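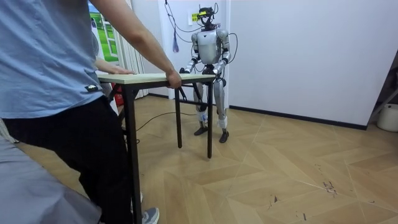

Print this page
E-mail this page

The Open Day

My aunt's letter from Forgate had come in April, and by the end of August I had run out of excuses. The bus put me down at Plustcombe with 7 other people, all going the same way.

The Sârbu works had paper arrows taped along the hall. A woman at a desk took my name and gave me ticket 200. She said they had printed 500 and did not expect to need them. I put mine in my coat with the return fare.

I had worked at Flanico for most of my life, moving furniture between floors. I knew what a table weighs when the other man is not paying attention. So when they said the demonstration was table carrying, I went and stood near the front.

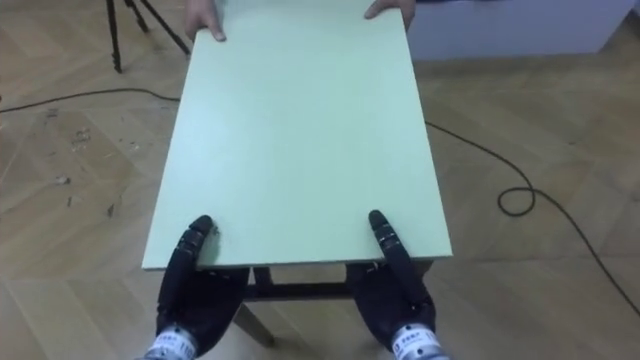
It should wait for the person to lift first, Sârbu said, and the person should never have to wait for it. A man behind me asked what happened if both of them waited. Then you have two of them standing there, was the answer, and a few people laughed.

I asked if I could try. They had me sign a form and showed me where to put my hands. I bent my knees the old way and said "Ready" out loud – a habit, from the stairs at Flanico. There was no answer, of course. I stood with my fingers on the edge and thought of the men who used to answer, and how many different ways they had of saying one word. 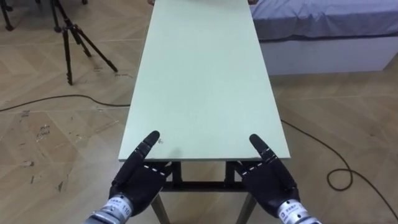 The Bus Back

I had an hour to fill, so I wrote to my aunt on the back of the program. I told her the tea was weak and the talk was good. I told her I had been asked to stay on and had said I would think about it – then I crossed that out and wrote that I had said yes.

Print this page
E-mail this page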